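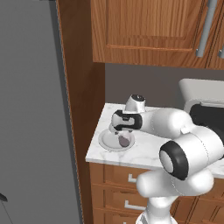 协作机械臂首次采购的预算编制,请教各位同行

提问人:采购科_南区
发布于 2024年9月12日

本单位拟为实训厨房配置台面取放用机械臂,现阶段以仿真方式验证方案,尚未购置实物。预算须于11月报送,现有以下事项请教:

一、仿真阶段的费用应单独立项,还是并入设备采购一并申报?
二、首批购置2台是否适宜?另有同事主张先购1台,余款结转。
三、供应商 Clinstead 与 Prallmont 均已报价,前者含夹爪,后者夹爪另计,两份报价应如何比较?

本单位此前无同类设备采购经验,望予指教。

回答一(已采纳)
答复人:Orestis Kyriakidis

就所提事项逐一答复如下。

关于立项。建议将仿真单独列为前期费用。仿真工作的成果是选型依据,包括臂展、底座位置以及夹爪能否伸入浅口容器,这些内容应在招标文件定稿之前确定。若并入设备款,验收时往往难以界定交付物。我单位在 Bultholm 项目中即采用合并申报,后续调整科目历时7周。

关于数量。如两台设备用途相同,可先购1台;如其中一台用于教学、另一台用于测试,则宜同批采购,以保证控制器版本一致。备件与维保费用可按设备价款的20%预留,此比例为我单位内部做法,贵单位应以本地财务规定为准。

关于比价。应要求两家供应商按同一清单重新报价,至少列明本体、控制器、夹爪、底座安装、安全评估、培训及首年维保。夹爪指端属易耗件,须注明单价及供货周期。另请注意,仿真模型中的台面高度和柜体尺寸通常取自图纸,签约前应安排现场复测,抽屉开启所需空间亦应一并核对。底座如紧邻下柜安装,可能影响抽屉使用,由此产生的改造费用一般不在设备报价之内。

回答二
答复人:hangzhou_lab

同意楼上关于统一清单的意见。补充一点:我们当时选用的是 Costache 的夹爪,转接法兰没有包含在内,另付了大约1,000元。金额不大,但须重新走审批流程。建议在清单中单列“转接件及线缆”。

回答三
答复人:用户已注销

直接买便宜的即可,仿真没有必要做。

评论(回答三)
采购科_南区:感谢答复。我单位要求提供选型论证材料,仿真部分需予保留。

评论(回答一)
采购科_南区:已按所列项目致函两家供应商。请问安全评估是否可由供应商自行出具?
Orestis Kyriakidis:供应商可出具设备本体的合规文件。整套工位的风险评估应由集成方或第三方完成,请在合同中明确责任主体。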